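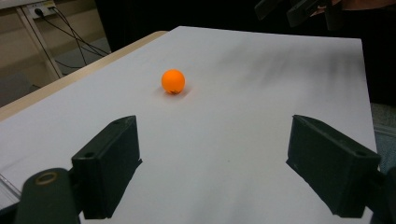

Gripper camera view, orange ball ahead of the open fingers.

Tirevon gripper trials: progress to February 9, 2024

We're really pleased with this stretch. Both hand-held grippers are in daily use on the ball and tray task, and Alun Vaughan has logged 25 sessions with the new finger pads. Small round things were our worst case in the autumn — now they're the ones we all want to try!

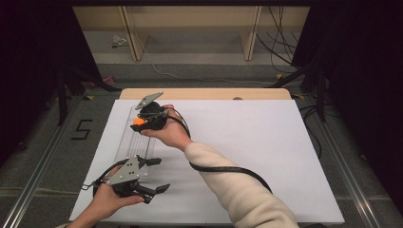
Comparing the pads

Panagiotis Delić ran the soft pads against the Stusberg set, 11 sessions each. The soft ones need less squeeze and are kinder to tired hands.

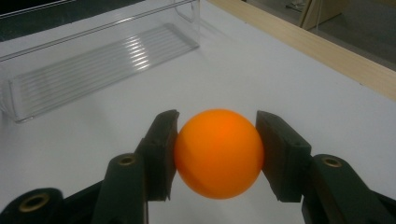 We'd like to keep them for the Totero arm too, which means 2 more pairs and a new mount. Budget left is £2000, enough to carry us through to June.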